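克莱斯特维斯特德实验室开放日参观记

我的中文是在夜校学的,写得慢,请大家原谅我的一些句子不太自然。朋友劝我用中文写这篇,他说国内做机械手的同行也会想看。我就试一试。

Clestevstead 是一个小镇,坐火车到终点站,下车以后还要走一段上坡路。研究所在一座旧的羊毛仓库里面,门口的石头上刻着1814,是仓库建成的年份。墙很厚,里面手机信号不好,所以我下面写的内容主要靠我的纸笔记。有的数字我没有来得及记,就不写了。

开放日在十二月,一年只有一次。报名的时候可以选两条路线,一条看农业机械,一条看操作研究。我选了第二条。我们这一组限30人,发的胸牌是橙色的。先在楼下喝咖啡,咖啡比较淡,可是有很好的姜饼。然后上楼听介绍。

介绍的人叫 Wayne Marsden,他负责一个项目,名字是 Gikum。他说话很快,我坐在第一排还是漏了几句。我把听懂的部分整理如下。

Gikum 项目要回答一个比较窄的问题:如果用手持夹爪采集示范数据,再拿这些数据训练机器人的策略,那么采集的地点应该多换,还是应该在一个地点把每个动作多做几遍?以前他们组是第二种做法。他们在实验室里有一张固定的桌子,灯光固定,物体也固定,采得很干净。训练出来的策略在这张桌子上表现很好,换一个房间就差很多。Marsden 给我们放了一段失败的录像,机械臂伸到一个杯子旁边,停住,又伸出去,最后夹了空气。大家笑了,他也笑了。

后来他们改变了做法。总的示范次数不变,但是分散到很多普通的住处里去做,厨房可以,客厅可以,卧室也可以。人拿着夹爪,夹起水果、蔬菜、餐具,放到盘子里或者托盘里。夹爪上面有相机,记录手指前面看到的东西,同时还要算出夹爪在空间里的轨迹。机器人本身不用搬过去,这是手持方法最方便的地方。Marsden 说,搬一台机械臂进公寓楼,光是跟电梯打交道就要一个上午。

他还讲了一个细节,我觉得很有用。他们把“换地点”和“换物体”分开做了比较。一组数据是很多地点、很少物体,另一组是很少地点、很多物体,总量一样。测试的时候用没有见过的房间和没有见过的物体。结果是第一组在新房间里明显更好,第二组在新物体上好一点,但是好得没有他们预想的多。他的解释是,示范里的桌面、床单、光线和背景,模型都会偷偷地依靠。如果这些东西总是不变,模型就没有机会学会不去看它们。他特别加了一句,这个解释还没有被证明,只是目前跟数据不矛盾。我喜欢他这样说话。

听完介绍,有人问为什么要选水果和蔬菜。回答是:便宜,到处买得到,每一个都长得不一样。苹果圆而滑,胡萝卜长,青菜叶子软,不好夹。小柑橘比较合适做入门的动作,皮有一点粗,大小也正好在夹爪的开口里面。可是柑橘也有问题,夹得太紧会出汁,夹得太松会从指尖滚出去。所以他们要求采集的人夹在最宽的地方,也就是中间那一圈,然后垂直提起来,不要拖。

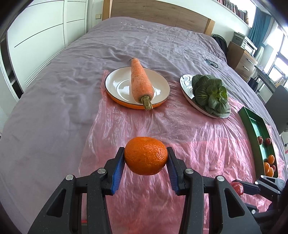
Strebel 不太同意把这种家里采的数据说得这么好。在提问的时间,他说自己的组也试过类似的办法,最大的麻烦是质量不齐。每个采集的人有自己的习惯,有的人动作快,有的人在放下之前会犹豫一下,模型连犹豫也一起学了。他问 Marsden,把地点增加得这么多,怎么知道进步是来自地点,而不是来自不同的人?

这个问题问得好,屋子里安静了一会儿。Marsden 承认,在他们第一轮实验里面,地点和人是混在一起的,因为一个人通常只在一两个地方采。第二轮他们让同样几个人轮流去所有的地点。他说差别变小了,但是没有消失,也就是说人的因素占一部分,地点的因素也占一部分。具体占多少,他不愿意讲,说文章还在修改。Strebel 点头,又问了犹豫的事情。Marsden 说他们会把停顿太长的片段剪掉,不过标准是手工定的,他自己也不满意。

然后我们分成小组去看操作。我这个小组先看双手的任务。双手比单手难很多。两只夹爪各自有相机,时间要对齐,相差一点点,后面的轨迹就乱了。带我们的是一位年轻的女研究员,她让每个人试一次。我两只手各拿一只夹爪,左手要扶住托盘,右手要把水果放进去。听起来很简单,可是我平时是靠手指的感觉来知道东西夹住了没有,用了夹爪以后,这个感觉就隔了一层。我第一次太紧张,夹起来以后不敢松开。第二次好一些。她说新人最常见的错误是转手腕转得太快,画面会糊,定位就丢了。另外一个错误是身体挡住光。

指垫的问题我多问了几句,这跟我自己的工作有关系(我在一家包装设备厂做夹具,我们厂叫 Kovena,规模不大)。我们用硅胶的垫子,夹玻璃瓶很好,夹有水的蔬菜就滑。研究员说他们试过平的、带点的、带条纹的。条纹的比较稳,但是纹路里面会积脏东西,每次采集完要用小刷子洗。我问硬度是多少,她去查了一下,回来写给我:30,邵氏A。比我们用的软。我回去以后要跟同事讨论这个数字,我们的节拍快,软的垫子可能磨得太快。

我还问她,为什么手持的夹爪和机械臂上的夹爪要做成一样的形状。她说这是整个方法的前提。相机看到的手指,在采集的时候和在执行的时候应该没有区别,不然策略到了机械臂上就会“不认识自己的手”。这句话她是用英语说的,我翻译得不一定准确。连手指上的螺钉,她们也尽量放在相同的位置。以前有一批夹爪,供应商换了螺钉的颜色,她们担心会影响,就专门做了一个测试。影响很小,但是她们还是把螺钉换了回来。

接下来看机械臂执行。机械臂装在一张带轮子的台子上,推到一间没有参加过采集的会议室里。任务是把一个柑橘从桌上放进盘子。第一次成功了,动作比我想的慢。第二次柑橘的位置换了,它先伸到旁边,自己修正,然后夹住。第三次有位参观者把自己的围巾铺在桌子上,颜色很花。机械臂停了比较久,夹起来了,放的时候碰到盘子边上,柑橘滚了一圈,停在盘子里面。大家鼓掌。研究员没有鼓掌,她在本子上记了一笔,说这一次按照她们的标准算失败,因为接触了盘边。我觉得这样的标准很严格,也很让人放心。

我对这个方法有两个保留意见,写在下面。

一个是关于力。手持夹爪记录的是画面和轨迹,还有手指张开的宽度,力没有直接记录。人夹柑橘的时候会自动调整力气,机械臂只知道宽度。对于柑橘够用了,对于熟的番茄我不太相信。我问了这个问题,得到的回答是他们正在做带力传感的版本,但是线多了,重量也增加,采集的人会累。

另外一个是关于整理数据的成本。采一次示范很快,但是之后的检查、剪切、对齐、标注都要人来做。Marsden 说现在一半的工作时间花在这上面。在宣传的时候大家常常只讲采集快,这一点我希望文章里面也写清楚。

下午四点参观结束。走之前可以在楼下留言本上写字,我用中文写了一句“谢谢,学到很多”,工作人员让我念给他听。下坡的路比上坡的时候冷,我赶上了四点半以后的那班火车,在车上把笔记补完。

给想去的人几点实用的信息。报名在秋天开始,操作研究这一条路线满得比较快。楼里有暖气,但是推机械臂去的那间会议室没有,要穿厚一点。可以拍机械臂,不可以拍白板。午饭要自己带,镇上的面包店中午以后就没有什么可以选的了。如果想试双手的夹爪,请把手表和戒指先摘下来,我的手表被要求放在一个小盒子里,差一点忘记拿。

文章里如果有技术上的错误,请在留言里指出来,我会改正。指垫的测试结果,等我们厂里做完以后,我会另外写一篇。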